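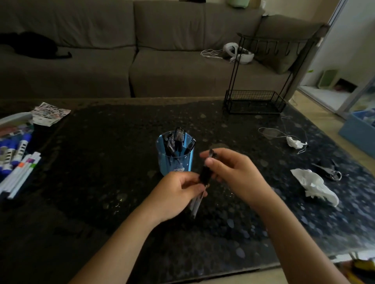
How often do the black pens need sorting? Every couple of weeks while the drawing sessions are running, and once a month is plenty the rest of the year.

June, a little after four in the afternoon.

I meant to do this before lunch and then the kettle and the mail got in the way, as they do, so it is an afternoon entry again. Today was pens. Wilson Apaza left me a note asking whether we had enough black ones for the Katine sheets (the big line drawings with all the hatching), and I couldn't tell him, so out came the blue cup and I sat down at the low table with it.

The method is the same as last time, for anyone who picks this up after me. Take a pen out of the cup, pull the cap, draw a short line and a little spiral on scrap, cap it again until you feel it seat, and put it back. If the line skips, give the pen a second go after a few minutes lying flat, and if it still skips, it goes. I used to be soft about this and keep the tired ones for shading, and all that did was fill the cup with pens everyone picked up and put down again with a sigh.

I started with some 104 pens on the books, counting the unopened ones in the drawer. Three were properly dead and 2 more are on probation (I put a dot of tape on those, please don't throw them out yet!). The drawer stock is fine. So Wilson, yes, go ahead with Katine, and you can stop saving the good ones in your jacket.

A word about caps. With a clear cap it is very easy to think it's on when it's only resting there, and I'm fairly sure that is what did in the dead ones. Push until it stops. I know I go on about this.

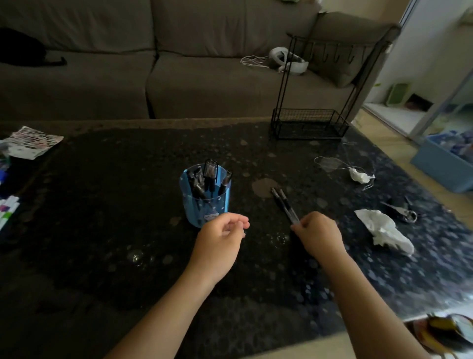 The cup itself I'd like to keep to black pens only. The whiteboard markers can live in their own row on the left with the slim colored ones next to them, and I really do find it easier to work when I can reach for a black pen without looking. I've been caught out before with a whiteboard marker on good Castaño paper and it was a sad little morning.

Please also wipe the table before laying paper on it. The pattern is so busy, all those pale spots on black, that a drop of water disappears into it completely until your sheet is sitting on top. Tissues are best, and then the tissues want to go in the trash and not in a heap by the scissors. I say this to myself as much as to anybody.

Roro colors: haven't touched them. I'd like to do a fresh swatch sheet for them, on the same paper we draw on this time, as the greens on the old one came out much cooler than they do on the real thing. It would be a nice slow job for a rainy day if somebody fancies it.

To order from Tenitz: black pens, one small box, and another pad of scrap if they have the cheap kind. Check the taped pens again next time.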